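Search this site Enter keywords Go

Teaching by Hand at Clunddale

The Cuvidik programme at Clunddale has recorded 2931 demonstrations since May. Each is made by an operator who guides a hand-held gripper through a desk-tidying task. "We ask for an open approach and a slow close," the training lead told us.

Pads are inspected every 15 demonstrations. "A torn edge is noted in the log before work continues," the lead said.
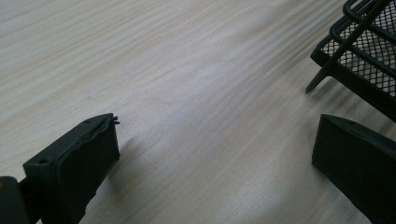

Remote control

Codgate supplies the remote station, where operators train for 3 weeks. "The hand teaches faster, but the station teaches patience," the lead said.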